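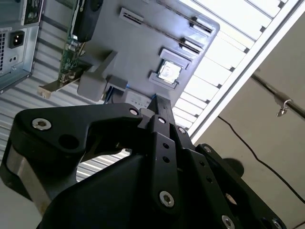 Silver hex-socket bolts in matte-black plates.

Local Business | Jobs & Industry

Fastener supplier Tranard will move its parts counter and warehouse out of downtown Colldale in February and into the former furniture store on Trakbridge Road, the company said.

The new building gives the company room to keep its full stock of bolts, nuts, washers and threaded rod under one roof. For the past several years the slower-selling sizes have been held at a second site across the river, and customers who needed them often had to come back the next day.

The counter will open at 6:30 a.m. on weekdays, an hour earlier than it does now. Contractors had asked for the change, the company said, so that crews could pick up orders on the way to a job. Closing time stays at 5 p.m. Saturday hours have not been set.

Tranard lists 1,665 items in its current catalog. Of those, 297 are metric socket-head sizes, a part of the business that has grown as more farm and shop equipment in the county comes with metric hardware. Inch sizes still make up most counter sales.

The company plans to add 12 jobs with the move, mostly in the warehouse and on the delivery trucks. Applications are being taken at the downtown counter. Current employees will keep their positions, and the company said it would pay a parking allowance through the spring to those who now walk or take the bus to work.

Getting to the new site without a car could be a problem. The Route 4 bus stops at the bottom of Trakbridge Road, but there is no sidewalk on the last stretch up the hill. The city has a sidewalk project for that block on its list for next year and said it had no plans to move it up.

Parking was the main issue when the plan went before the city last fall. The furniture store had 188 spaces, far more than a parts counter needs, and neighbors asked that some of the pavement be taken out. Under the approved plan, the row along the back fence will be dug up and planted with grass and trees. Trucks will enter from the north side only and may not idle in the lot before 6 a.m.

Water running off the lot has been a complaint on the street for a long time. Two homeowners below the site told the city their basements had taken in water after heavy rain. The plan calls for a new drain at the low corner, to be finished before the building opens.

The downtown building will not sit empty for long. Sanna, which runs a kitchen and bath showroom two doors down, has signed a lease on the ground floor and expects to move in by early summer. The upper floor, used by Tranard for records and old display racks, is still available.

Some downtown customers said they would miss being able to walk over for a single bolt. The hardware store on Center Street carries common sizes in small packs but does not sell loose pieces. Tranard said it would keep its no-minimum policy at the new counter, and that small orders placed by phone before noon can be dropped off downtown with the afternoon delivery run at no charge.

The company will also continue its thread-matching service – customers bring in a worn or broken bolt and the counter staff find the size and pitch. There is no fee if the replacement is bought there.

The downtown counter will close for two days during the move so that the bins can be emptied and relabeled. Orders already paid for will be held at the new address. Account customers will get a notice with their next statement, and the phone number will stay the same.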